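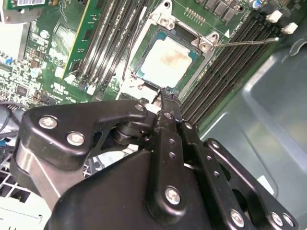

Réparer devrait coûter moins cher que jeter

Samedi 4 août 2018

J'ai gardé le même ordinateur de bureau pendant 13 ans. Il a changé de disque, de mémoire, d'alimentation et une fois de ventilateur. Quand j'en parle, on me répond en général que j'ai perdu mon temps. Je ne le crois pas, mais je comprends la remarque : presque tout, dans la manière dont on vend et dont on taxe les objets, pousse à penser ainsi.

En février, le lave-linge de ma mère est tombé en panne. Un Gisler, acheté 8 ans plus tôt, entretenu, jamais surchargé. Le réparateur est venu, a ouvert le capot et a trouvé un condensateur gonflé sur la carte de commande. La pièce vaut quelques centimes. Il ne pouvait pourtant pas la remplacer seule, le fabricant ne fournissant que la carte complète, en résine, à un prix qui représentait la moitié d'une machine neuve. Déplacement compris, le devis dépassait ce que ma mère voulait mettre. Elle a payé 69 euros pour le diagnostic et commandé un autre lave-linge.

Personne n'a mal agi dans cette affaire. Le réparateur a fait son métier et ma mère a fait son calcul. Le fabricant vend ses cartes comme il l'entend. Le résultat est quand même une machine de plusieurs dizaines de kilos à la benne pour un composant de la taille d'un ongle.

On parle beaucoup d'obsolescence programmée, et je me méfie un peu du terme. Il suppose un ingénieur qui règle une date de panne. Il y en a peut-être. Ce que je vois le plus souvent est plus banal : des coques collées, des vis à tête spéciale, une documentation réservée au réseau agréé. Les appareils sont conçus pour être assemblés vite, et la question de leur démontage ne se pose pas à l'usine. Elle se pose chez nous, bien plus tard, quand la garantie est finie.

La loi peut changer cela sans grande difficulté. Je demande d'abord que les pièces détachées soient vendues à tout le monde, au détail, pendant une durée annoncée sur l'étiquette. Je demande aussi que les schémas soient publics. La robe de chambre de ma grand-mère avait un patron, le poste de radio de mon grand-père avait son schéma plié au fond du boîtier. Il n'y avait là aucun secret industriel, et la marque vendait ses postes quand même.

Reste la question du prix du travail. Une heure de réparation se paie au tarif d'ici, une machine neuve au tarif de l'endroit où elle a été montée. Tant que l'écart sera aussi grand, les bonnes intentions ne pèseront pas lourd. Une TVA réduite sur la réparation serait un début. Certains pays l'ont fait pour les vélos et les chaussures – je ne vois pas pourquoi on s'arrêterait aux chaussures.

On m'objecte que les appareils récents consomment moins. C'est parfois vrai, pour un réfrigérateur très ancien par exemple. Pour un téléphone ou une imprimante, l'essentiel de la dépense est faite avant l'achat, dans l'extraction et la fabrication. Les garder plus longtemps reste le moyen le plus simple d'en fabriquer moins.

On m'objecte aussi la sécurité. Il est exact qu'on ne devrait pas ouvrir un four à micro-ondes sans savoir ce qu'on fait. On change pourtant ses plaquettes de frein soi-même, et la notice explique comment.

Ma mère est contente de sa nouvelle machine. Elle lave bien, elle est plus silencieuse que l'autre. J'ai cherché la référence de sa carte de commande le jour de la livraison : elle ne figure pas au catalogue des pièces.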